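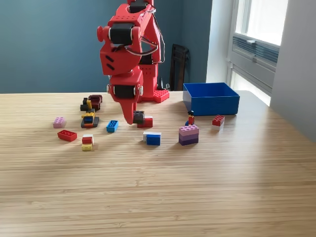

Tethered balloon, Darnar field site, pre-season check, April 10, 2022. Done in one go between showers so some of it is scrappy. Winch, tether, envelope, helium, payload, ground power, paperwork. Main thing to look for on anything that moves is loose cabling – on a winch or a camera mount I'd want it clipped at every joint before signing. Marked OK, FIX or LOOK AGAIN. Nothing flies until every FIX is closed.

SITE

Anchor pad level, no cracks – OK
Anchor bolts torqued and paint marked – OK. Two marks faded, repainted.
Exclusion circle taped, signs facing outwards – FIX. Sign on the lane side has gone. Post still there.
Windsock – OK, bit tatty
Overhead lines, masts, trees within one tether length – LOOK AGAIN. Poplars at Cabral farm have put on growth. Need a proper height, not a guess from the gate.
Vehicle access for helium delivery – OK in the dry. Soft by the cattle grid.

WINCH AND TETHER

Drum turns freely both ways – OK
Brake holds at full test load – OK. Held 18 minutes, no creep.
Emergency stop, panel – OK
Emergency stop, hand unit – FIX. Works but button sticks in. Had to pull it out with fingernails. Swap the whole unit, dont clean it.
Level wind – OK, greased
Guard over the drive chain – FIX. One fastener missing, cable tie in its place. Cable tie was there in November as well, it's in my own notes.
Tether, visual over full length – LOOK AGAIN. Scuffing at the 47 metre tag, outer jacket only as far as I can tell. No core showing. Want a second pair of eyes and a bend test before it goes under load.
Tether end fitting – OK
Weak link in date – OK
Earth bond, drum to stake – OK, reading well inside limit

ENVELOPE

Laid out on clean sheet – OK, swept first
Seams, top half – OK
Seams, bottom half – OK. Old patch near the tail holding.
Fins – FIX. Port fin batten pocket split at the stitching. Sailmaker's job – glue won't do it.
Fill valve – OK
Relief valve opens at set pressure – OK, third go. First two it was slow. Leave it down as OK but retest on the day.
Rapid deflation device – OK on battery, OK on backup
Lights, all faces – OK

HELIUM

Cylinders upright, chained – OK
Caps on – one off. Put back on.
Regulator and hose – OK, hose due for replacement this year
Stock – enough for one full fill plus top ups. Not enough for a second fill if we have to dump. Mistmont can usually deliver in two days, ring them early in the week.

PAYLOAD

Mount bolted and lockwired – OK
Camera gimbal moves full range, no snagging – OK after re-routing the power lead. It was catching on the tilt.
Connectors taped – FIX, the round one has no tape
Weight against the sheet – OK. Sheet still lists the old battery, someone please change it.
Safety lanyard, payload to ring – OK

GROUND POWER AND COMMS

Generator started, ran under load – OK
Spare fuel – OK, stored away from helium
Changeover to battery – LOOK AGAIN. Picture dropped for up to 18 seconds and came back by itself. Could be the switch, could be the recieiver.
Handheld radios, all charged – OK
Anemometer aloft vs mast – agree

PAPERWORK

Airspace notice – sent, no reply yet
Insurance certificate on site – expired copy in the folder. New one is in the Joltarley office, print it.
Fly log – up to page 51, OK
Crew briefing card – still has last years phone numbers on it. FIX.
First aid box – plasters low

COMMENTS

Hand unit first, then the chain guard. Both stop us inflating, never mind flying.

Wind limits as before. If the gusts are near the line at first light we wait, even if the client is stood there.

Fin could take a week if the sailmaker is busy – drop it off on the way back tonight.

Tether scuff: if the bend test shows anything at all, cut back to below the tag and re-terminate. We lose height. Client asked for 100 metres above the pad and will still get it.

Recheck of FIX items only, same form, initial each line.

We use cookies to remember your settings and count visits. Accept all | Manage choices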